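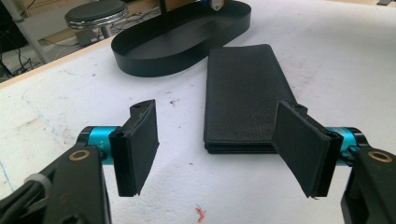
By the Stolteck product team

Picking up a wallet from a table sounds like the easiest job in the world, and for you and me it is! For a machine it's still a fair bit of work, and we'd like you to know that before you order the Reria hand gripper, because we get a lot of hopeful letters about laundry and dishes.

The Reria has 2 fingers, each with a dark pad on its inner face, and they close from the sides. A folded leather wallet suits it nicely (long, fairly flat, with a bit of texture to hold on to). Coins are another story, and so is a single sheet of paper, and we wouldn't trust it with a wet glass just yet.

So can it tidy your house? No, sorry. What it can do is help you teach an arm small sorting jobs, one at a time, at a bench. Our friends at Lamont have been trying it on returned goods since September, moving small items into trays, and they tell us that 200 practice runs got them a decent start on one kind of item. A new item meant more practice, and a person still stands by for the odd ones.

In the box: the gripper, a spare pair of pads, a cable and the printed guide. Pads are held on by the plate and swap out in a few minutes. Returns are accepted within 14 days, unused or lightly used, we're not fussy.

Works with the Wosus arm mount (sold separately).

Page updated December 14, 2025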